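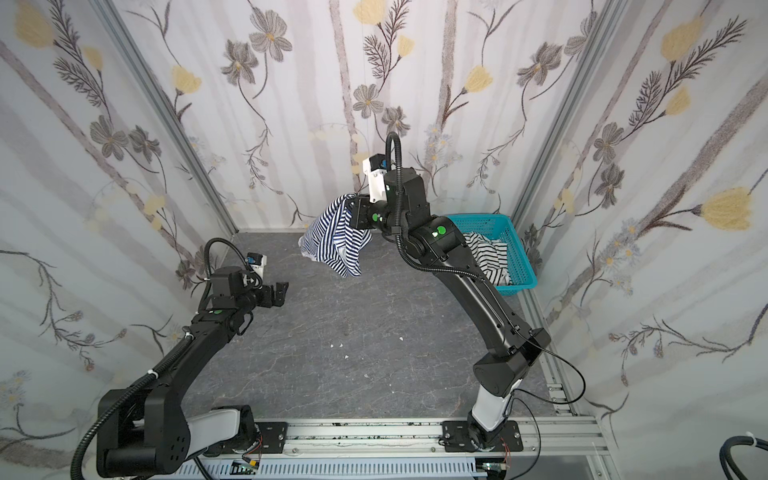 Cutting the stairwell fight in Davance
Speaker notes, Seija Keskinen, editor
Version of 30/12/2023, for the February session

Opening

Introduce self. Editor on Davance, second feature for Adside. Picture post done at Posmont. The talk covers one sequence, the stairwell fight in the last third of the film. Plot is not needed, except that the lead has an injured left hand from the lift scene onward and has to get from the ground floor to the roof.

Say early that the clips are from the locked cut but the sound is from a temp mix. Ask for lights down before the first clip, then up again.

The material

The sequence as planned by Eskil Myklebust, the fight coordinator, was 42 numbered beats. A beat in his notation is one attack and its answer. A missed punch and the step back from it is one beat. A grab, a failed break and a throw is two, since the throw restarts the count.

The beats were grouped by landing. Each landing has its own opponent or pair of opponents, and each flight of stairs between them is a rest for the performers, though it mostly doesn't play as one. Eskil delivered a written list, a rehearsal video shot on a flat gym floor with tape for the steps, and a second rehearsal video on the real stairs. The second video is the one to cut from. People on stairs are slower than people on tape, and the first assembly I made from the gym version was too fast all the way through. Every cut point had to be moved when the rushes arrived.

The location was the Sjöberg building, a disused office block with a concrete stair and a steel handrail. Width of the stair decided most of the lens choices. There was no room for a camera beside the performers, so coverage is from above, from below, or from the landing looking along it. Anything that looks like a side angle was shot on the landing.

Slides in all came to 400 usable takes and part takes. Correct this on the day: takes, not slides. Usable means the action completes and nobody looks into the lens.

Clip 1: ground floor to first landing. Run without comment.

Logging

Logging by scene and take number was no good for this. A take might run through beats 4 to 9 and only be any good for beat 6. We logged by beat instead. Each clip was subclipped at the start and end of every beat it contained, with a few frames of handle either side, and the subclip named with the beat number first, then the camera position, then the take.

Camera positions were four letters only: U for up the stairs, D for down, L for along the landing, H for handheld within the action. If a camera moved from one to the other during a beat, we used the position at the moment of contact.

The result was a bin with 1000 subclips in it. Sorted by name, it places every version of a beat together. The assistant did this in the first week and I did no cutting until it was complete. I'd recommend the same to anyone with a sequence of this size. The temptation is to start on the part you like.

One error in the system. We did not log which hand the lead was using. The injured left hand is a story point, and in a fair number of takes the performer used it out of habit to push off the wall. These had to be found by eye later. A single character at the end of the name would have been enough.

Pause here for questions on naming if the room is small. If the room is large, carry on.

Geography

The audience needs two things at any moment: which way is up, and how far there is to go. A stairwell gives the first for nothing if the camera is level. It is lost as soon as the camera tilts to follow a fall. There are three falls in the sequence and after each of them I return to a level shot within two cuts.

Screen direction. The stair turns back on itself at each landing, so a character climbing goes left to right on one flight and right to left on the next. Strictly, the line is crossed at every landing. We first tried to hide this with a neutral shot at the turn. It slowed the climb and the turns all looked alike. In the locked cut the turn happens on the body: the lead's shoulder goes round, we cut during the rotation, and the new direction is picked up from the new angle. The cut is placed at the point where the face is away from both cameras.

How far to go. Floor numbers are painted on the landing walls. They are readable in four shots. More were available and I took them out, as a number on the wall pulls the eye away from whoever is in front of it. If the number must be read, the shot needs time with nobody in it or with everybody still.

Clip 2: second landing. Run once at speed, once with the audio off. 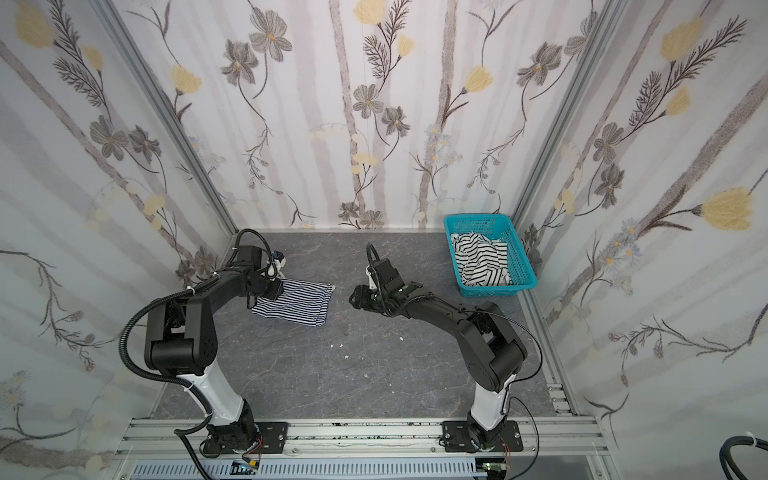

Two arms, striped cloth and floral wallpaper.

Contact frames

Terms used from this point. The contact frame is the first frame in which fist and target appear to touch. In most of these takes they don't touch, and the contact frame is a judgement made from the camera's position. Two people will disagree by a frame. Pick one person and let them do all of them.

Cutting on contact. The common habit is to leave the outgoing shot just before contact and come in on the reaction just after, so that the hit itself isn't seen. It covers a wide miss. It also takes away any sense that the performers can do what they are doing, and Eskil's team could. My rule for this sequence was that the contact frame stays in the outgoing shot, plus two frames. The incoming shot then begins with the body already moving.

Overlap. When going from a tight angle to a wide one across a hit, I repeat a small part of the action, two or three frames. At three it is felt as weight. At five it reads as a repeat. From wide to tight I don't overlap at all, as the larger image already takes longer to read. These values are for this film at 24 frames a second and for these lenses. Don't treat them as general.

Frame removal. In places we took out single frames in the run-up to a hit to make the arm faster. It works where the arm is crossing the lens and fails where it comes towards it, where the jump shows in the size of the fist. There are six of these in the locked cut. The trainee at Posmont found five of them on a first viewing, so the effect is not invisible.

Clip 3: the handrail throw. Step through by frame. The overlap is on the landing, not on the throw.

Rhythm and rest

The first full assembly had an even rate of cutting from bottom to top. Screened for the producers at Adside, it was described as long, though it was shorter than the final version. What we changed:

The second landing was cut at half the previous rate, with two shots carrying most of it.

The flight between third and fourth landings was extended. The lead sits on the stairs. There was no scripted action here; the performer was resting between set-ups and camera was running. We used it with her agreement.

The last landing lost its first exchange altogether. The beats were fine in themselves but repeated a move seen on the ground floor.

After this the sequence contained 80 cuts. I'm giving the number as I'm always asked for it. It is of little use alone. A shot in which the performer changes direction twice will feel like three shots.

Sound

Short section, skip if late. Picture was cut with no music. Temp effects were limited to footsteps and handrail. Impacts were left out until the structure had settled, as a loud impact will make a weak cut look correct. When the impacts were added, I moved nine cuts, all of them later by a frame.

The sound team asked for the stair material to be treated as fixed: concrete underfoot, steel under the hand, no change by floor. Agreed. The reverb does change, becoming shorter towards the roof door.

Handover

Turnover to Posmont was by reel with a separate list for the removed frames, giving source timecode and record timecode. Include this list if you do any such work. Without it the conform puts the frames back and every event after them slips.

Wire and mat removal was listed by beat number, in the same notation as the bins, and Eskil was able to check the list against his own plan with no translation.

Clip 4: full sequence. Lights down. Take questions afterwards, with the timeline left up on the second screen.

Related items
Reading a fight plan: beat notation for editors
Shooting in narrow spaces, notes on lens height
Temp sound and when to add it
Turnover lists for picture conform
Rehearsal video as an editing tool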